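On Being Told to Rest

January 14, 2021

I have been resting for 21 days now and I am no better at it than when I started.

The leaflet they sent me home with was very clear. It said to take it easy. It said this four times, in slightly different fonts, as if the first three people to write it had not been believed. No lifting, no driving, no "strenuous housework," a phrase that made me look around my apartment and wonder who they thought they were dealing with.

What the leaflet did not cover was what a person does all day while taking it easy. I had plans. I was going to read the big Russian novels I have been moving from apartment to apartment since college. By the second afternoon I was reading the back of a Skerura humidifier box. It has a warranty that excludes "events of the sea." I live in Gratham, where the nearest sea is a long day's drive off, but I did feel a little less protected after that.

Then there is the matter of food. People bring lasagna. I'm grateful for every one of them and I mean that, but my freezer is now a kind of filing cabinet, and I've started labeling the lasagnas by sender so I can return the right dish with the right compliment. Amna Ghumman brought soup, in a jar she told me to keep, and I would like it on record that she is my favorite.

The gallbladder itself I don't miss. We were never close. I had it for most of my life and couldn't have told you which side it was on until November, when it introduced itself at two in the morning after a plate of fried cheese. After that we met fairly often.
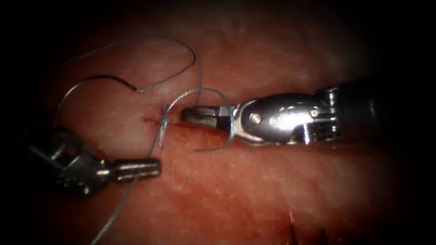 Hamish Goodwin wrote in after my last post to say that I was doing recovery all wrong, and that the trick is to have a schedule: up at 8, walk to the corner, toast, nap, walk to the other corner, soup, bed. He kept to it for a month after his own operation and says he has never been so content or so dull. His wife apparently asked him to stop announcing the corners.

I tried the Hamish method on Monday. The first corner went fine. At the second there is a bus bench, and I sat down on it to admire my progress, and a bus stopped for me, and I had to wave it on like a visiting duke. The driver did not look charmed. I have dropped the second corner and replaced it with more toast.

Ki, my cat, has been resting professionally for nine years and finds all of this amateurish. She does it without a leaflet. She does it on my laptop, on the unopened novels and, given half a chance, on my incisions, which are small and which she can locate in total darkness. I've taken to sleeping with a couch cushion strapped across my middle with a bathrobe belt. It works, though I wouldn't want to have to answer the door.

The other thing I've been doing is thanking people, which turns out to be most of the job. I have written 30 thank-you notes, several of them to the same people, as I wasn't keeping track until the lasagna system came in. If you got two, please consider the second one to be about the garlic bread.

I'm due back at the office in Grilmont a week from Monday. They have kindly suggested I "ease in," so I now have two sets of instructions about ease and no talent for it whatsoever. Someone has been using my chair. I can tell from the video calls – it's been raised.

Dishes can be collected from my porch any afternoon. The blue one with the chipped handle has no label, and I would like to know whose it is before I get too attached to it.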